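Flondance
Inicio > Mobiliario > Mesas de trabajo > Serie Atero
Mesa de trabajo Atero – tablero blanco mate con canto negro 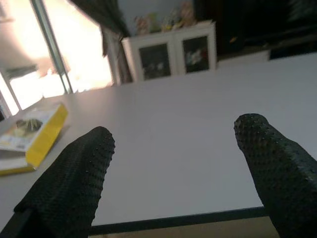

Atero, tablero blanco mate con canto negro en el borde frontal.

Ref. 883
Fabricante: Flondance
Serie: Atero
Uso: interior

Descripción

La Atero es una mesa de superficie continua para despacho, biblioteca, aula o taller limpio. El tablero es liso, sin cajeado ni pasacables en la versión estándar. El acabado mate reduce los reflejos cuando la mesa se coloca junto a una ventana y la luz llega rasante, situación habitual en salas de lectura y puestos de consulta. El tono es un blanco ligeramente grisáceo; no es un blanco óptico y conviene tenerlo en cuenta si se va a combinar con frentes de armario de otro proveedor.

El canto negro recorre los cuatro lados y delimita el plano de trabajo. Se suministra enrasado con la cara superior y con la arista matada. El canto puede sustituirse por separado en caso de golpe, siempre que el tablero no presente humedad en el núcleo.

Datos técnicos

Longitud: 2000 mm
Fondo: 883 mm
Espesor del tablero: 40 mm
Acabado de la cara superior: blanco mate
Acabado del canto: negro
Estructura: acero pintado, perfil cuadrado de 40 mm
Regulación: niveladores roscados en las cuatro patas
Altura: según pedido
Suministro: desmontada, tornillería incluida

La referencia 883 coincide con el fondo en milímetros. Las longitudes distintas de la estándar llevan sufijo y se fabrican bajo pedido.

Comportamiento de la superficie

El acabado mate admite el roce de papel, cartón y encuadernaciones. Los libros y revistas de cubierta satinada se deslizan sin marcar, aunque las tintas recientes pueden transferir color si se dejan con peso encima. Para corte con cuchilla es obligatorio utilizar una base: la cara superior se raya y la marca no se puede pulir sin que aparezca una zona brillante.

No se deben apoyar recipientes calientes directamente sobre el tablero. Tampoco se recomienda fijar cinta adhesiva de alta adherencia, ya que los restos obligan a emplear disolvente y este altera el mate.

Limpieza

Paño de microfibra humedecido con agua y jabón neutro. Secar a continuación. Para marcas de lápiz, goma blanca blanda. Quedan excluidos los estropajos, los productos con amoniaco, la acetona y las ceras abrillantadoras. En la junta entre tablero y canto se acumula polvo; se retira con un pincel seco.

Montaje

1. Colocar el tablero boca abajo sobre una manta limpia.
2. Presentar la estructura y enfrentar los taladros con los insertos roscados.
3. Apuntar todos los tornillos antes de apretar ninguno.
4. Apretar en diagonal con la llave suministrada. No utilizar atornillador de impacto.
5. Dar la vuelta a la mesa entre dos personas, sujetándola por la estructura.
6. Nivelar con las patas ya en su posición definitiva y comprobar en ambos sentidos.

En suelos irregulares se nivela primero el lado largo posterior. Si la mesa va a quedar unida a otra de la serie, la pletina de unión se monta después de nivelar las dos.

Accesorios compatibles

Pletina de unión Atero: enlaza dos mesas por el lado corto.
Bandeja de cableado Worku: se fija bajo el tablero, no requiere taladro adicional.
Cajonera Worku: independiente, con ruedas; cabe bajo la mesa a partir de la altura estándar de escritorio.
Faldón Stindholm: cierre posterior en negro, a juego con el canto.

La bandeja Worku y el faldón Stindholm no se pueden montar a la vez en el mismo lado – comparten puntos de anclaje.

Pedidos y repuestos

Para repuestos de canto hay que indicar la referencia y el lote impreso en la etiqueta de la cara inferior. Los tableros de lotes diferentes pueden presentar una ligera variación de tono; en proyectos con varias mesas alineadas se aconseja hacer un solo pedido.

Consultas técnicas: Ayantu Gidey, departamento de producto.

Ficha revisada en octubre de 2020. Sustituye a la versión de mayo.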